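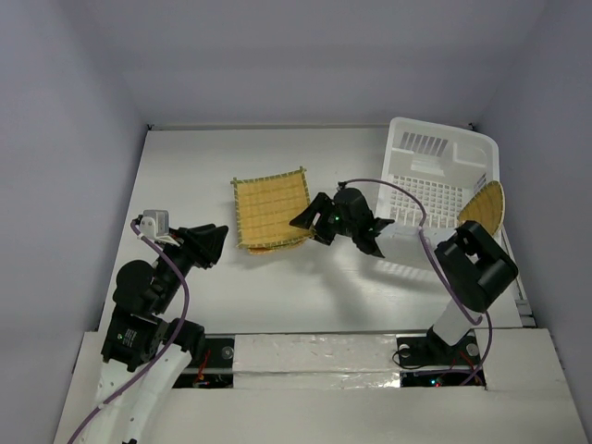

Plikero Woven Bamboo Mat, Square

Item group: kitchen and drying
Supplier: Plidura
Material: woven bamboo strips, bound edge
Size: 300 x 300 mm
Pack: 3 mats
Color: yellow, green-and-tan border

Flat mat for draining washed produce, cooling steamed buns or standing a teapot. Mats stack flat for storage. Small differences in strip color and width are normal for bamboo.

Care
Wipe with a damp cloth. Do not soak or put in the dishwasher. Dry upright before stacking. Keep away from open flame.

Use with
Round woven bamboo sieve, golden tan. Sold singly.
White plastic basket with grid-patterned floor, perforated walls and vent slots. Stands directly on the counter.

The sieve and basket are not included in the mat pack.

Ordering
Cartons hold 122 packs. Part cartons ship from the Baston warehouse. The next delivery of the darker mat is due in August. Trade inquiries: Beverley Goodall, Plidura sales desk.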